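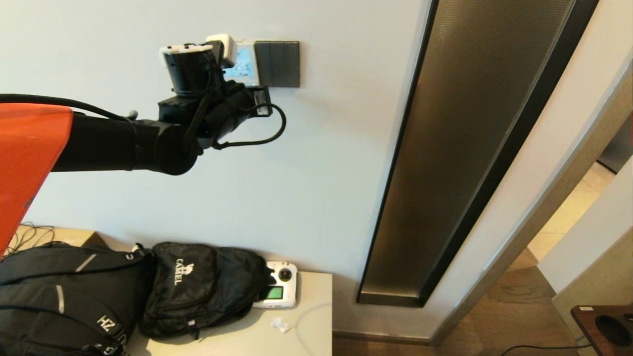 Who may change the setting on a room thermostat?
Staff rostered to the room may change it, and each change is to be entered in the room log.

Zundness House, Plellport
Wall Controls and Heating Checklist, Room 26
Inspected 8 February 2018 by Marion McIver

1. Thermostat fixed to wall: Satisfactory.
2. Display lit and legible: Satisfactory. See reading below.
3. Switch panel, three rockers: Satisfactory. Labels to be supplied by Brodie Donnelly before July.
4. Floor clear near doorway: Comment. Cables are to be kept back from the walking path.
5. Furniture clear of heating panel: Comment. Stools are to be returned to the storeroom after use. 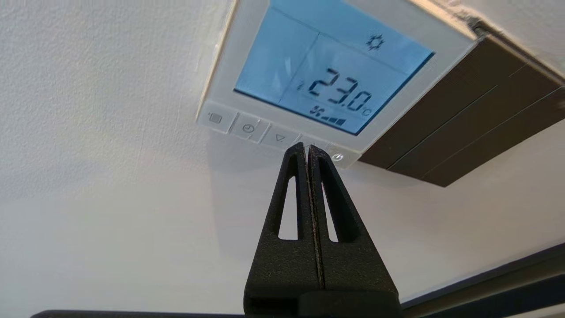
Item 2. Display showing 23.0°C, with fan bars along the bottom.

6. Button symbols readable: Satisfactory for clock, down arrow and power.
7. Log sheet held at front desk: Not sighted. Referred to Reijo Niskanen, work order 1021.

Items marked Comment will be checked again at the next inspection.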